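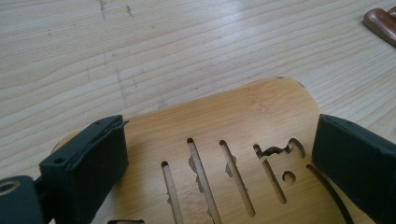 Repair evening moves to bigger room after waiting list grows

The monthly repair evening in Tevier will move to the larger craft room on the upper floor of the Livia building from February. The organizers say the old room on the ground floor became too small for the people who want to come with their broken kitchen things, chairs and toys.

The evening started as a small meeting for people who like to work with wood. Now it also receives many visitors who have never held a piece of sandpaper. In the last year 377 objects were brought to the tables, and 66 households are on the list for the coming months. Most of the objects are small. Cutting boards, trivets, spoon racks and serving boards are the most common, and chairs take the most time.

Torunn Eide, who leads the woodwork table, is glad about the move. "We had one long table and everybody wanted the same corner of it, where the light is good," she said. "Upstairs the windows are on two sides, so we can stop this small war about the corner."

At the woodwork table much of the work this winter is with bamboo and plywood boards that have slots or other openings cut through them. Such boards are practical and they look nice on a wall, but the edges of the openings can be weak. Small pieces break away, and the splinters catch on a dish towel or on the fingers. Many people bring these boards with the idea that they must be thrown away.

According to Eide, this is seldom necessary. She asks visitors first to leave the loose chips where they are and not to pull them. A splinter that is pulled by hand often takes a long strip of the surface with it. At the table it is cut with a sharp knife, in the direction of the grain, and after this the inside of the slot is smoothed with a narrow strip of sandpaper folded around a thin stick. A chip that is still attached at one end can sometimes be glued back and held with tape until the next day.

"The slot is the difficult place, because the sandpaper does not want to go in," said Eide. "People sand the top very beautifully, and then they forget the inside. I have done it also."

For boards that will touch food, the table uses only an oil made for that purpose. Visitors are asked to bring the board clean and fully dry — a board that was washed the same afternoon must wait for another evening. The oil is put on with a cloth in a thin layer, and the board goes home wrapped in paper. It should stand on its edge for one night before it is used.

The new room has light-colored wooden tables, and the group has agreed on some simple rules for them. Hot glue is used only on the metal trays, and nobody should cut directly on the tabletop. Knives stay at the woodwork table. Children are welcome with an adult and can sand, oil and sort the screws.

The shop Zasano, on the same street, will give sandpaper and glue for the first three evenings in the new room. After that the group hopes to pay for the material with the money from the collection box at the door. The box received 684 crowns at the last evening before the winter break, a little more than the group expected. A repair still costs nothing, and people give what they want.

There will also be a sewing table again. It was closed in the autumn when the room had no space for it. The sewing machines come from the Admasu textile school, which has closed its evening course and no longer needs all of them. Visitors with zippers, curtains and torn bags can put their name on the same list as before, but they must write what kind of repair it is.

Not everything can be accepted. The group does not take microwave ovens, gas equipment or furniture that two persons cannot carry up the stairs. The elevator in the building is narrow, so a big armchair will probably not fit. For a table or a cabinet it is often enough to bring the broken part — a leg, a drawer or a hinge — together with a photo of the rest.

Eide also asks for more people who can help at the woodwork table, especially someone who has experience with old chairs. It is not necessary to be a carpenter. "If you are patient and you have good reading glasses, you can do a lot," she said. New helpers can come one hour before the doors open and look at the tools.

The repair evenings are held on a Monday, and the doors open at 6 p.m. The entrance is from the yard side, next to the bicycle stand, and then up the stairs to room 77. Names can be put on the list at the desk in the Livia building during opening hours. People who are already on the list keep their place and do not need to register again.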